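Minutes, teleoperation working meeting
Tuesday, April
By the recording group, Wivham lab

The meeting started at 10:00 in the small room. Present were the operators of both shifts, two people from the software side and one guest from Adeleke. The minutes of the last meeting were accepted with one correction: the leader arm was repaired by Cekeo, and not by our own workshop as it was written.

1. State of the recordings

The cloth task has now 441 demonstrations by remote control. The target for the first training is 952. The morning shift said that the folding goes well when the cloth starts flat, but an operator needs much more time when it starts in a heap. The software side asked to keep these slow recordings and not to delete them. It was agreed that an operator may discard a recording only if the connection was lost or if the cloth fell on the floor.

The guest asked if we also record by hand guiding, where the person holds the arm and moves it directly. We did it in the winter for the simple reaching tasks. For cloth it was not comfortable, as the hands of the person come into the wrist view and the model then learns from pictures which it will never meet later. Hand guiding stays for the drawer task only.

2. Wrist view

The evening shift showed one picture from the wrist camera and asked for opinions about the light. Over the white surface the middle is too bright, and the pink cloth loses its color there. On the left side, where it hangs over, the color is strong and the folds are easy to read. 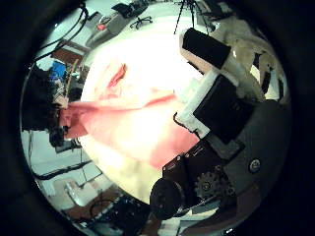 Photo: Wivham lab, wrist camera

Two opinions were given. The first is to lower the exposure in the camera settings. The second is to turn the lamp to the wall and leave the camera as it is. The software side prefers the second, because a change of the exposure would make the new recordings different from the old 441. The lamp will be tried first, with 6 test recordings, and the result will be compared at the next meeting.

It was also remarked that much of the room is in the view: chairs, a tripod, cables on the floor. One operator proposed to hang a curtain. The software side is against this for the moment and would like the room to change a little between the sessions. No decision.

3. Operator comfort

Operators reported tired wrists after long sessions with the leader arm. From next week a session is limited to 300 seconds of continuous control, then a pause. The Isow program will show a message when the time is over, but it will not stop the arm by itself.

The delay between the leader and the robot was discussed shortly. The evening shift feels it more when closing the fingers on a thin edge. Software will measure it and write the value in the log.

4. Tasks

Evening shift: lamp test, 6 recordings.
Software: delay measurement, message in Isow.
Morning shift: continue the cloth task, with starts in a heap for half of the recordings.
Adeleke: send the list of cloth types they want to see in the second part.

5. Other

The door of the lab must be closed during recording. The key for the cabinet is again in the old place.

The meeting ended at 11:10. Next meeting is on Tuesday at the same time.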